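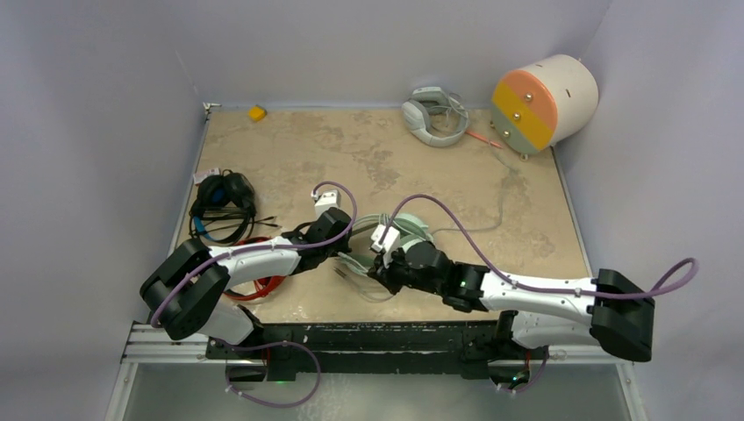 Phone gaming at home - quick tips for long sessions

Updated Tuesday, March 16, 2021

Short list this time, typing between matches. Most of this is for people who play fighting and card battle games on a phone or tablet, at a desk or on the couch. No special gear needed. A few things from the kitchen drawer.

Heat

Take the case off before you start. Biggest single fix. A thick rubber case holds heat and the game starts dropping frames right when the other guy throws a special.

Don't play on a blanket or a pillow. Hard surface, or prop it up. A cooling rack from the kitchen works great, the kind for cookies. Set the tablet on it, air gets under.

Never the freezer. Never the fridge either. Moisture gets in and then you have a dead phone. Just close the game and wait it out.

Charging while you play

Try not to. Charge to full, play, stop, charge again. If you have to stay plugged in for a raid or a timed event, turn brightness down to 60 percent and shut off anything running in back.

Right-angle plug if you can find one. A straight plug digs into your palm in landscape and bends the port over time. I use a Sillon one, came in a two pack, second one is in the car.

Cords: loose loop, velcro tie, done. Don't wrap tight around the charger brick, that's how they split at the neck. Bread bag clips make OK labels - write the device on them with marker.

Screen and fingers

Wipe the screen before every session. Microfiber cloth, barely damp with plain water. No window cleaner, it eats the coating. Paper towels scratch, skip them.

Sweaty thumbs: a little cornstarch. Tiny bit, rub it in, clap off the extra over the sink. Chalk leaves more mess. Nkrumah Osei wrote in to say he cuts the fingertips off old touchscreen gloves and wears those instead. Tried it, works on swipes, not so good on quick taps. Blocks came out late for me.

If you have a screen protector with a bubble near the edge, replace it. Dodges are usually a swipe near the edge and thats where the bubbles always are.

Stand

Binder clips, two big ones, on the edge of a piece of stiff cardboard. Phone sits in the handles. Fine for auto-fight and grinding, wobbly for real matches.

Better one: a plate stand. Put a strip of shelf liner along the bottom lip so it doesn't slide. Mine is a Wainwright from the thrift store.

Storage

Games get big. Clear the cache in the game's own settings first, before deleting any photos. Then restart. Had 2979 screenshots on my old tablet, mostly crystal openings, went through them one night in December and kept 12.

Write down your account login. On paper! Tape it inside a cupboard door or whatever. Guest accounts are gone when the phone is gone. Link it to an email the first day you install.

Wifi

Move the router off the floor. Away from the microwave too, a match will lag every time someone heats up soup. If the kitchen is between you and the router, play on the other side of the house, or wait till after dinner.

Snacks

Chopsticks for chips. Clean fingers, clean screen. Drinks on the floor side, not the desk side, lid on.

Readers question from Dennis Bloxham - can you use a dish soap drop on the cloth for greasy screens? Yes, one drop in a bowl of water, wring the cloth out hard, then go over it again with a dry one. Keep it away from the speaker holes.

More on controllers and sticky buttons next time, have a pile of them to clean.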